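Card Sorting at the Sadura Bench: What the Fault Looked Like

The Takska arm froze nine times in July, and each time the log gave the same wrist overload code. The supplier, Flutard, called it a calibration matter. 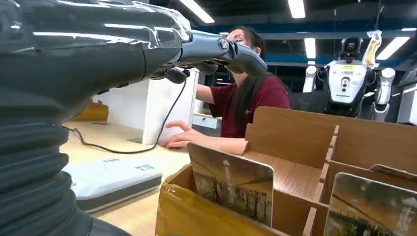 I have my doubts. We recalibrated twice, on their instructions, and the code came back both times. The first stop was at cycle 135, the longest clean stretch ran to 2,984, and I can't see how a bad calibration waits that long to show up.

My own suspect is the cable under the arm. It hangs in a loose curve over the desk, and a loose curve can snag. Flutard says the routing is within spec. Maybe so — I'd still like to see the test behind that.

The cards stand upright in a cardboard organizer with thin dividers. Noemi Montoya thinks a divider could push back on the fingers hard enough to trip the limit. It's a fair idea, but two of the stops came with the hand well clear of the box.

What bothers me more is the restart. After a stop, the arm goes home without asking, and people work within reach of it. Stankevičius signed off on that setting for 365 days. I'd like it switched off before August.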